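4. Evaluation of the Brorkska hand-held kit

4.1 What is supplied

The Brorkska kit is sold by Betaseck as a complete hand-held gripper with a camera, a charging lead and a desktop program for sorting recordings. We bought ours at the list price of 700 euros, excluding delivery to Drunau. The supplier had no part in planning the tests and did not see the results before this paper was written.

The gripper has a white plastic body and two fingers with ribbed pads. The person collecting data holds it in one hand and closes the fingers with a trigger. The camera is fixed to the body and looks out past the fingers, so every recording has the gripper in the lower part of the view. The lens is very wide. Straight objects near the border come out curved, and the program does not correct this unless the user asks for it at export.

Assembly was done by Thulani Kruger and Jolanta Makowska, neither of whom had used the kit before. The printed guide covers the mechanical parts well. It says very little about the camera settings, and we had to write to the supplier twice about exposure. Both replies were useful, though the second took over a week.

4.2 Test tasks

We chose tasks on ordinary furniture with ordinary objects. Earlier work with hand-held grippers in our group used a bare bench, and we suspected that the results were kinder than they should have been. The desk task used an office desk with its usual contents left in place. The object was a clear plastic bottle with a white cap and a printed label. Figure 3 gives four views from this task, the first with the bottle held between the fingers in front of a large black monitor.

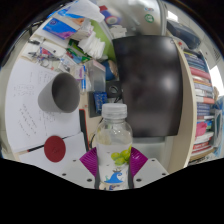 Twelve people took part, all from the department and most of them with no background in robotics. Each was given 30 minutes of training, which included charging, starting and stopping a recording, and a short practice with a foam block. They then worked alone. The operators were asked to approach, close, lift, put down and release, at whatever speed they found comfortable. No starting position was marked on the desk, and they were free to stand or sit.

Altogether we kept 500 recordings for analysis. A recording was thrown out only if the file was damaged or the operator had forgotten to start it. Failed grasps were kept and labelled as such by Igor Zieliński, who had not been in the room. A second set of labels was made by Marisol Mendoza for a part of the recordings, and where they disagreed the two of them watched the recording together and settled on one label.

4.3 Grasping and pad wear

Clear bottles are an awkward choice for this kind of kit. The walls let the background through, and what the camera sees most plainly is the cap and the label. Operators tended to aim for the label. The grip in the second view of Figure 3 is a low one, with the fingers clamped at the lower part of the bottle and its green grapes and small blue cartoon figure showing above them. Low grips were preferred by the operators who sat down. Those who stood usually took hold higher up, and they also tilted the bottle more as they lifted it.
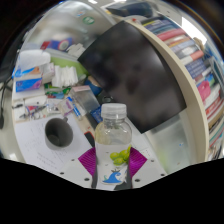 Do the ribbed pads need replacing during a collection of this size?

One pair lasted through the whole of our collection. The ribs were slightly flattened at the tips by the end, and we could not measure any change in grip. The kit comes with a spare pair, held on in the same way as the first, and changing them is a short job with the driver provided. We would still keep the spares close by if the objects were rough or had sharp edges.

The trigger was the weaker part. It has a long travel before the fingers begin to move, and several operators said that their hand was tired after a full session. Ehab Ramadan measured the travel on our unit and found it longer than the value in the data sheet. Betaseck has told us that the spring was changed in October, but we have not tried the later version.

4.4 Camera view and localisation

The desktop program works out the path of the gripper from the recording itself. For this it needs fixed points in the room, and a wide view helps. With the fingers open and the gripper drawn back from the bottle, as in the third view of Figure 3, the camera takes in the desk, the shelf of books above the monitor and the ceiling lights. Recordings that began from such a position were nearly always tracked from beginning to end.
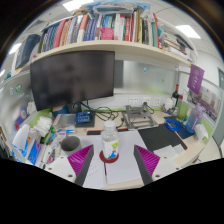

Tracking was lost most often when the operator began very close to the monitor. A dark, glossy screen offers few fixed points and its reflections move with the camera. The program does report the loss, but only after processing has finished, and by then the operator may have left. A warning on the device would be more useful. We worked around the problem by asking people to draw the gripper back for a moment at the start of each recording.

The black masked area along the bottom of the exported pictures is set by the program. It can be made smaller in the settings file. We left it at the default for all operators so that the recordings could be compared.

Depth was harder to judge than direction. In the fourth view of Figure 3 the bottle is centred between two open fingers, and a single picture of this sort says little about how far there is still to go. The recordings as a whole carry this information through the motion, and models trained on single pictures did worse in our trials than those given a short run of them.

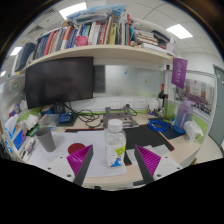 4.5 Running costs and support

After the purchase the main cost was staff time. Sorting and labelling took longer than collecting, and the program's search function did not help much, as it looks only at file names. We replaced it with a short script written by Ziółkowski, which reads the labels as well and can be had from the authors on request.

The battery held out for every session. Charging is through a standard lead, and the gripper cannot record while it is plugged in. Laboratories planning to work in shifts should allow for a second unit or a break in the middle of the day.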